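Fares Nimri
Right, I've been off here for most of November and people keep asking how the sourdough is going, so a thread. Short version: it's going! Long version follows, get a tea.

I started the starter (still hate that phrase) back when we moved to Tevemlow. My sister named it Gruker after the noise it made in the jar. It has had a hard life. It spent a whole weekend on the back seat of the car.

First thing I'd change if I did it all again: I'd stop reading recipes at midnight. Every one of them wants a different flour and I bought the lot. We had five bags on the go at one point and I couldn't shut the cupboard.

I've settled on strong white with a bit of rye from the Issa shop on the corner. It's 94p dearer than the supermarket bag and I moan about it every single time, then buy it anyway.

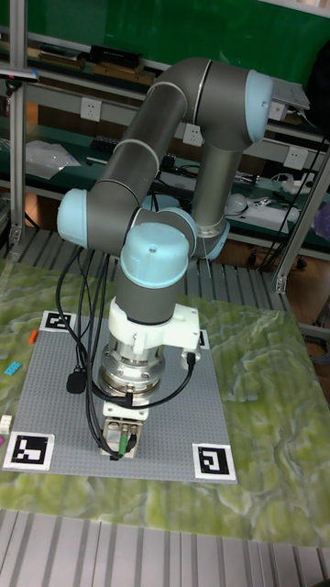

Next, water. My tap water is very hard and for weeks I blamed it for everything. Flat loaf? Water. Sticky dough? Water. Then I made one with bottled stuff and it came out exactly the same, so that was me told.

What did help was temperature. Our kitchen sits at 15 degrees in the morning, and Gruker just sulks at that. I now leave the jar on top of the boiler cupboard where it gets to 21 and it doubles by lunchtime, lovely and bubbly, smells a bit like apples.

Someone asked for my actual amounts. I weigh the finished dough because I'm that sort of person, and the last one was 719g before it went in the basket. Fits my small pot nicely. Any bigger and it sticks to the lid (ask me about the lid).

OK, the lid. I lent that loaf no headroom at all, it rose straight into it and I had to lever the thing off with a fish slice. Tasted great. Looked like it had been in a fight.

Shaping is still my weak spot. I watched loads of videos where they do that quick tuck and drag across the worktop and it goes all tight and shiny. Mine goes all over my sleeves. Wet hands help a bit, less flour helps more, and taking my watch off helped most of all.

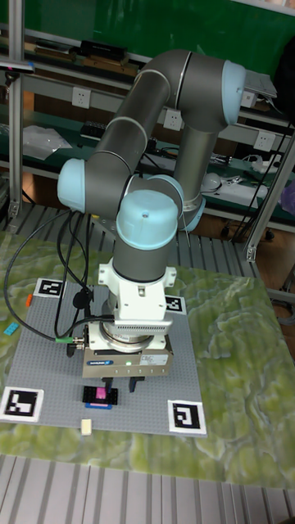

Also please, please let it cool before you cut it. I know. I KNOW. I used to hack into it straight away and then wonder why the middle was gummy. These days I put it on the rack and go for a walk, or it doesn't stand a chance.

For the scoring I gave up on the fancy blade and use a little serrated tomato knife. One long slash, slightly off centre, done. I tried a wheat pattern once and it opened up like a split trainer.

A few of you wanted ideas for the discard. Crumpets! Bit of salt, pinch of sugar, bicarb at the very last second, into a hot greased ring. My lot finish them before I've sat down. The crackers are good too but you have to roll them much thinner than you'd think.

Next up I'm trying the olive and lemon one from the Zistero café, if I can get them to tell me how much lemon. So far all I've had out of them is "enough". Will report back, and if anyone local wants some Gruker, bring a clean jar.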